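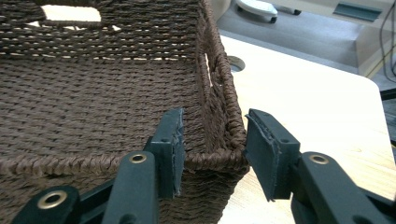 FICTION

Short Stories

The Corner

The baskets came in on Wednesday, and by noon Sachiko Shimada had moved one of them 339 times.

She did it the way the sheet said. Hold the gripper by the handle, keep the wrist level, bring the two fingers down on either side of the rim, close, lift, carry, set down, open. Then a thumb on the button to end the take. Then push the basket somewhere else on the table and go again. The sheet said to vary the start. It didn't say how much.

Brown rope was harder than the plastic bins had been. The rim was thick and the fingers liked to ride up over the twist of the cord. She had found that the corner worked best. The braid turned there and gave the pads something to hold. After the first hour she went for the corner almost every time.

Kiyoshi Sugiyama came by at one with his tablet. He was in charge of the floor and had been at Drarkar since it was four people in a unit behind the tile warehouse.

"You're all corners," he said.

"The corners work."

"They're good takes. They're clean." He scrolled. "But Mernau wants 3000 and they want them spread. If it only ever sees corners it'll go looking for a corner on a salad bowl."

"I'll do sides."

"Do sides. Do the handles too, if you can get in there."

He looked at the gripper in her hand. The pad on the right finger had started to peel along the top, and it curled a little when she let it open. He pressed it flat with his thumb and it came back up.

"Does it slip?"

"Sometimes."

"Leave the slips in," he said. "Tag them. I'll order pads."

He had said that about the pads before. She wrote it on the back of the sheet anyway.

She did sides until three. They were slow. The basket tipped when she lifted it from the middle of one wall, and she had to bring it down flat without dragging. Twice it got away from her and went over. She tagged both. When she closed on the handle the cord gave, and she felt it give through the metal, a small soft thing in the palm. She wondered what part of that went into the file. The video went in, and the opening of the fingers. What she had felt didn't go anywhere.

Her mother had carried laundry in a basket like this one, down two flights and across the lot. She never used the handles. She put it on her hip and held the corner with one hand and had the other free for the door. Sachiko hadn't thought of it in years. She stood at the table with the gripper open over the rim and tried to remember which hip.

Then she did 15 takes quickly, all of them corners, and didn't vary the start.

At five Kiyoshi came back. He had his jacket on.

"What's the count?"

"For the whole table? It was 2847 at the last upload. I've got more since."

"So tomorrow."

"Tomorrow morning, probably."

"And then it's the Ornby set. Cups." He was looking at the tablet. "You've got a run of corners in here, late."

"I know."

"Do you want me to pull them?"

She thought about it. She unhooked the strap from her wrist and laid the gripper down next to the basket.

"No," she said. "Leave them in."

He marked something on the screen and held the door while she got her coat.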